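An Afternoon at the Griltside Open House
June 28, 2022

I have wanted to get inside the old Griltside parish house ever since I started chasing the Bianchini line back in April, and when the local history society announced that it would open the record room to visitors for one afternoon only, I packed a sandwich and a fresh notebook and was on the road before breakfast was cleared away. It is a pretty drive, with the creek on your left nearly all the way from Comance, and I took the long way so as to pass the Nudanon burying ground (more on that another time!).

The vestry book is the great treasure, of course. It lies open under glass, but a typed transcript sits next to it, and you may turn those pages as long as you like. I found the entry I had hoped for, in which the churchwardens agreed to pay 30 shillings for mending the chapel roof at Comance, and then two more I had never seen mentioned anywhere, one of them about a quarrel over a boundary line that seems to have gone on for years and years.
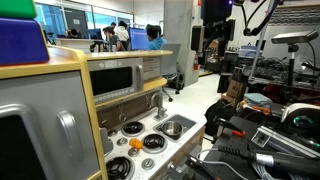 Play kitchen with a toy microwave, and two blocks stacked at the left.

After lunch there was a talk on the early land grants, three of which joined at the bend in the creek. I had always supposed that the Bianchini tract lay on the north bank, and I was quite wrong! The speaker had laid a tracing of the old plat over a modern road map, and there it was on the south side, 100 acres of it, running down toward the ford. I shall have to redo my own map, and I can't say I mind a bit.

Copies from the transcript cost 2 dollars a page, and they will mail them if you leave your address at the desk. I ordered the boundary pages and the roof entry, and I'll type them up for the newsletter once they come.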